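Kurz vor Feierabend, schnell getippt

Freitag, 17. Mai 2019

Ja, ich lebe noch. Lange nichts geschrieben, ich weiß. Bei uns in der Wäscherei ist seit Januar alles anders und abends bin ich einfach platt.

Also. Seit Januar steht bei Skovinetti die neue Faltstraße. Flilirside heißt das Ding, klingt wie ein Ferienort. Vorne legt man ein, hinten kommt der Stapel raus. Handtücher, Laken, Kissenbezüge, alles was eckig ist. 800 Teile die Stunde hat uns der Vertreter versprochen. Gestern standen 793 auf der Anzeige, und der Schichtleiter hat sich gefreut wie an Weihnachten. Ich hab vorher am Tisch etwa 100 geschafft, an guten Tagen.

Und was mach ich jetzt? Einlegen. Ecke suchen, Klammer, Ecke suchen, Klammer. Und den Rest, den die Maschine nicht will. 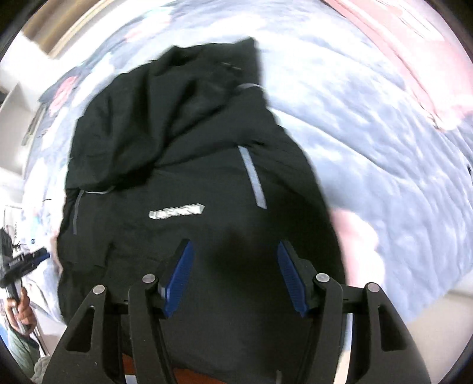
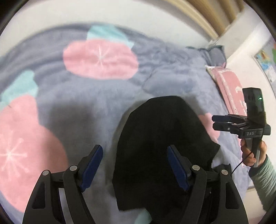

Der Rest, das ist bei uns Tisch vier. Alles mit Ärmeln, Kapuze, Reißverschluss, Futter. Da geht bis heute nix ohne Hände. Früher war Tisch vier die Strafe, da wollte keiner hin. Inzwischen streiten wir uns drum! Weil man da wenigstens noch nachdenken muss. So eine schwarze Steppjacke wie auf dem ersten Bild, zerknautscht, Kapuze irgendwo im Haufen, Reflexstreifen in alle Richtungen: da brauch ich erst mal einen Moment, bis ich weiß wo oben ist. Und das schwarze Stück auf dem zweiten, fast ohne Falten, da sieht man vor lauter Schwarz keine Naht. Sowas muss man anfassen. Ob das ein Greifer mit zwei Fingern irgendwann auch hinkriegt, keine Ahnung. Vielleicht schneller als mir lieb ist.

Was mich mehr beschäftigt: es ist still geworden. Also nicht still still, die Straße brummt den ganzen Tag. Aber am Falttisch haben wir uns gegenüber gestanden und geredet. Jetzt stehn wir nebeneinander in einer Reihe und gucken alle in die selbe Richtung. Mit Gehörschutz. Meine Schulter ist dafür besser, das muss ich zugeben, das Bücken ist fast weg. Dafür zwickt das Handgelenk, immer die gleiche Bewegung.

Entlassen wurde keiner. Wir sind 41 geblieben, hieß es auf der Versammlung. Stimmt auch. Nur die befristeten Verträge vom Gebremichael-Auftrag zählen da halt nicht mit, die sind einfach ausgelaufen. Hab gefragt, ob die wiederkommen. „Wird geprüft.“

Nächste Woche Schulung bei Erora, zwei Tage, Störungen selber beheben. Hab mich gemeldet. Bisher dürfen wir nur den roten Knopf drücken und warten, bis jemand kommmt, und das dauert. Mehr Geld gibts dafür erst mal nicht, angeblich im Herbst ein Gespräch.

So, Bus. Bericht von der Schulung folgt, falls ich dazu komm.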